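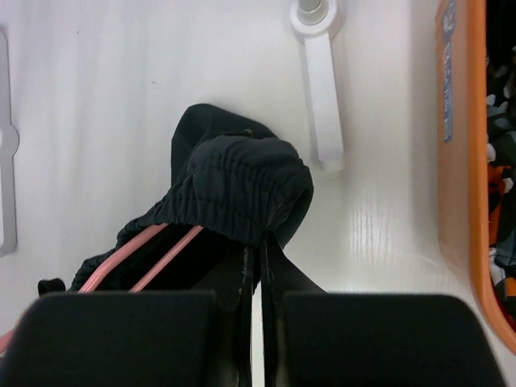
Elastic waistband twists in the wash, how do I fix it for good?

Posted by Gisela Haberkorn

I have several pairs of pull-on pants with wide elastic waists. After a few washes the elastic rolls over on itself inside the casing and I have to work it flat with my fingers before I can wear them. The worst pair is from Plumden and cost me 72 dollars, so I would like to keep them. The elastic still has plenty of stretch. I have a basic Lindemann sewing machine but mostly use it for hems. Do I have to take the whole waistband apart?

Alun Vaughan

No. Flatten the elastic all the way around and pin it at the side seams, center front and center back. Then sew straight down through the casing and the elastic at those four points, right in the seam line where there is one. Sewers call this stitching in the ditch. Use a ballpoint needle and a slightly longer stitch, and backstitch at both ends. Four short lines of stitching will hold it.

If it still rolls between them, add a row of zigzag around the middle of the band, stretching the elastic as you sew. Try it on a scrap first. Straight stitch around the band will pop the first time you pull them on.

Hauke Sauerland

just buy new ones, not worth the trouble

Polyxeni Kyriakidis

What Alun said, but check the width too. If the casing is a lot wider than the elastic it will keep turning. I open two inches of the casing at the back, pull the old piece out and put in non-roll elastic that nearly fills it. Mine came to 29 inches plus an inch for the overlap. Also stop putting them in the dryer on high.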